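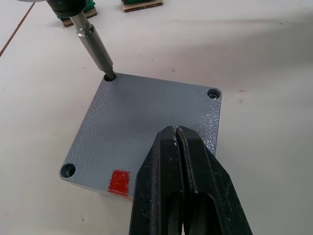
The Plate
By Hakim Sinaga
2026-08-08

We use cookies to remember you. By reading on, you agree to be remembered.

My father left me a gray metal plate and a sister who wanted it.

It had covered a hole in the wall of his shop in Ralstead. The shop sold lamps, then lamp parts, then advice. When we cleared the place out in June, Mina took the cash register and I took the plate, and by the time we reached the car each of us felt robbed.

"What will you do with it?" she said.

"Put it up."

"Over what?"

I had no hole. I lived in a rental in Stoica where the walls were the one thing that worked. So I bought a house, which my wife says had other causes, and the house had holes in every room.

The best was in the hall, beside the coat hooks, where a previous owner had begun something and lost heart. I laid the plate on the table and went looking for screws. Dad had kept 833 of them in a cookie tin, according to the label, and had then kept using them without correcting it. I found four that fit. One of them was brass, and I could hear what he would have said about that.

Mina drove over to supervise.

"The red goes at the bottom," she said.

There was a small red square near one corner, a bit ragged, running over the edge.

"The red goes at the top. He painted it so he'd know which way was up."

"He painted it so he'd know which way was down. You were at camp."

I had been at camp for 2 weeks, thirty years ago, and it has been held against me in every argument since.

We called our aunt in Brolach. She said there had never been a red mark, that the plate was green, and was either of us eating properly.

In the end I put it up with the red at the bottom, and Mina stood back with her coat on and looked at it for a long while.

"No," she said. "You were right. Turn it over."

I handed her the screwdriver and went to make the coffee.

Comments (3)

Hidayah Pattinasarany: My brother and I have this exact situation with a doorstop.

lampguy34: What was the hole FOR, though?

Oona: The aunt is correct. It was green.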